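Entili cell, progress report to Flillier
December

Hello again from Gullunness! It's been a busy stretch and most of it has gone on looking after the two-armed cell, so I'll start there and leave the spending until the end.

The big job was the grippers. The pads had been bothering me since the autumn (round things kept creeping out of the grip), so I've dropped the closing speed, reset both zero points and put a ball back on the daily check list. It's a good honest test, a ball, as there's no flat side to help you out.
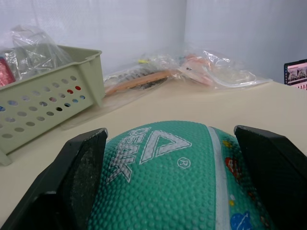

We're now on a pad check every 3000 grips, which works out as a quick look over a mug of tea, and I write the wear down in the Clorby log each time. So far there are 13 entries. I'd like to fit new pads before the next round of trials – a set of four comes to £381 with delivery, and I've put that in the claim.

Cables next. I've gone back and forth on how much slack to leave at the wrists. Too little and it tugs when the arm reaches across the table, too much and you get a big loop wandering about over the work. I'm still not happy with the left one and want another afternoon on it, with new clips if the budget will stand it.
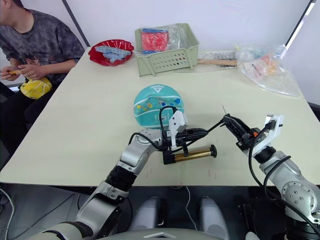
Page 2 of 3

Handling two-ended parts, like the brass-coloured cylinder, is the next item on the plan. I've set aside 19 hours for it, mostly for lining the two grippers up with each other.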